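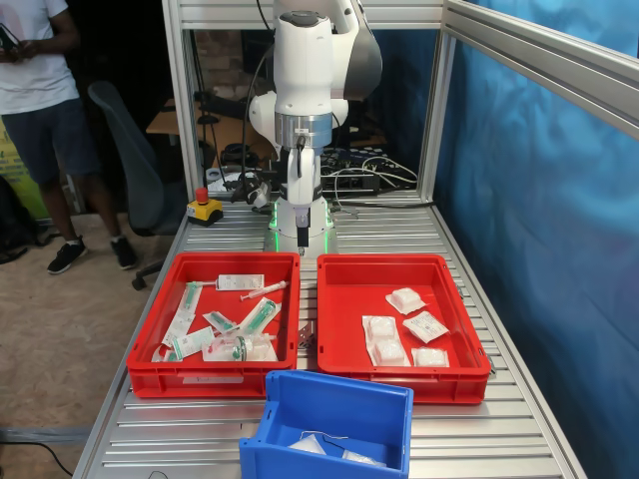

Kestel Allotments Winter Meeting: Minutes

We met on December 9, 2021 in the back room at the Somogyi café, with 19 of us round two tables and one very slow kettle. I took the notes, so blame me for the spelling.

Last meeting's minutes
Agreed, once I'd changed "slug rota" to "shed rota" – my handwriting again, sorry!

Water
The tap by the top gate is dripping again. Drustico have quoted £45 for a new washer and a bit of lagging, and we all said yes before the pipe freezes like it did last time. Water goes off for the winter once they've been, so do fill your cans (and your butts, if you've got them).

Plots
Seven people are on the waiting list and two half plots are coming up. We had a long chat about whether to split the big corner plot as well. I was for it, the bottom row were mostly against it, and we got nowhere, so it's back on the list for May. 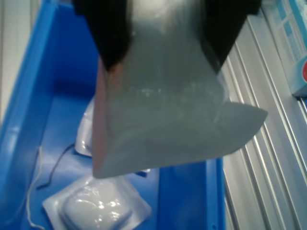 Minutes taken and typed up by Sadia Mohmand

Rubbish and compost
Plenty of grumbling under this one. Somebody has been putting cooked food on the shared heap and the rats are thrilled. Please, raw peelings only! Old netting and compost sacks need to go home with you, or to the tip. We also talked about ordering a load of manure from Zornik, who will deliver to the gate if we can keep the lane clear. I'm to ring them and find out the price. 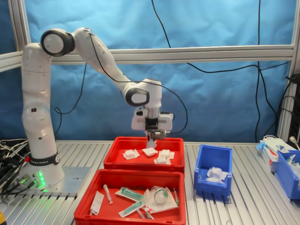

Reaching into the rear red bin.

Seed order
The joint order goes in after Christmas. Broad beans, leeks and the purple carrots were all popular, and I've been talked into trying celeriac again (lovely idea, never bigger than a golf ball on my plot). Lists to me by email or on the back of anything you like, so long as I can read it.

Any other business
The shed padlock is stiff and wants oil. The spare fork is still missing from the shed, so do have a look behind your greenhouse. We stopped at seven minutes past nine, when the café wanted its chairs back.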